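Notebook, 11/19/01

Stisteck update, first full pass

Installed the Stisteck point release over the old one this morning on the big machine. The release sheet says "noticeably quicker on large documents" and gives no file sizes, no machine and no settings. I'm writing down what we get here so we have something to argue with when the paid upgrade comes around.

Old version first, before touching anything. Same test document we used in October, the Barnemell catalog: 132 pages, linked images, three master pages, the ugly index at the back. Opened cold after a restart, then closed, then opened again. The second open is always faster and I don't trust anyone's numbers that don't say which one they took. Sheet of timings is taped inside the back cover of this book, old version in pencil, new version in ink.

Opening: a bit quicker cold, same warm. I ran it five times each and threw nothing out. The spread within the new version is nearly as wide as the gap between the versions, so I'm not ready to call that a gain. If somebody wants to call it one, run it again after lunch with the mail program closed.

Scrolling: better, and I'll give them that one. Previews used to go gray for a second on every page turn in the color section. They still do it on the double spreads with the big product cutouts, but single pages come up whole. Then I noticed the preview quality setting had gone back to Draft during the install. Put it back to Full and most of the improvement went away. So check Preferences before you believe your eyes. Also check that your units haven't gone back to points. Mine had.

Text reflow: no change that I can feel. Changed the body font by half a point across the whole catalog and went to refill my coffee both times.

Things that broke or moved

The Hondeck separation plug-in loads but its menu item is gray until you open and close any image. Happened on two restarts out of two. Not fatal, but the shop manual will need a line about it.

Keyboard shortcut for Fit in Window is different. No mention in the release sheet. I changed it back.

Custom swatches came across except the spot colors with a slash in the name. Those came in as black. It doesn't warn you, it just makes them black, and on a proof you'd take it for a design choice. Renamed ours with a hyphen in the old version and brought them in again, and that worked. Anyone with old job files on the server should do the same before opening them in the new one.

Saved files can't be opened in the previous version. They do say that, in small type on the second page. Do NOT save over any live job yet. I've made a folder called NEWVER_TEST and everything goes in there.

The new automatic mask

This is the feature on the front of the box, so I gave it the afternoon. The claim is that it finds the subject and drops out the background with one click. Their sample picture is a red mug on a blue card. I could do that one with the old wand and my eyes shut.

Started with the Koutsoukos product shots, since those are due anyway and I have last year's hand-drawn paths to compare with. On the solid objects, square corners, good contrast, it gets maybe as far as I'd get in a few minutes by hand, and leaves a soft rim I then have to choke by a pixel. On anything shiny it eats the highlights. On the glass it gave up and selected the whole picture.

The tolerance slider goes from 0 to 400, which is a strange number, and as far as I can tell nothing happens past the middle. I moved it in steps and saved each mask as a separate channel. Channels past that point look identical when I subtract one from the next. Someone else should try it on a different file in case mine is peculiar.
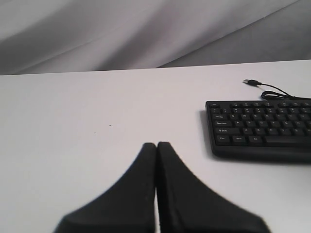
Pale on pale is where I expected the mask to fall over, and I still think that is the test that matters, because most of what comes through this shop is light goods shot on light paper. A mug on a blue card tells us nothing about it. Two edges in one picture make a good comparison. The black gripper fingers against the white tabletop are the kind of edge any tool should find, so I'd give no credit for those. The far edge of the table against the light gray cloth is the hard one, with the folds running at a slant and the gray going lighter and darker along them. A tool that follows a table line like that without wandering up into a fold would get my vote for the upgrade. I'm adding both kinds of edge to the standard test set, scored separately, so that an easy edge can't hide a bad one in the average.

Memory

Left it at the default allotment for everything above. Raised it afterward and the catalog opened no faster, but the mask preview stopped stuttering. The installer picks a low number and the sheet then recommends a higher one, so why not set it. The help page on this is page 69 of the PDF and not where the index sends you.

Also it now leaves temp files behind after a normal quit. Found a pile of them in the system folder. Deleted by hand, nothing complained. Watch the disk space on the small machine, which doesn't have any to spare.

Where I am with it

Scrolling is a small yes at Full preview. Opening is undecided. Mask is a no for Koutsoukos work as it stands, and I'd keep drawing paths. The release sheet's "noticeably" needs a stopwatch next to it.

To do
Repeat cold opens with mail closed
Same timings on the small machine
Print one Barnemell spread from each version and compare the black plate
Ask Hondeck if they know about the gray menu
Find out whether the slider does anything at all in the top half
Put the old installer disc somewhere we can find it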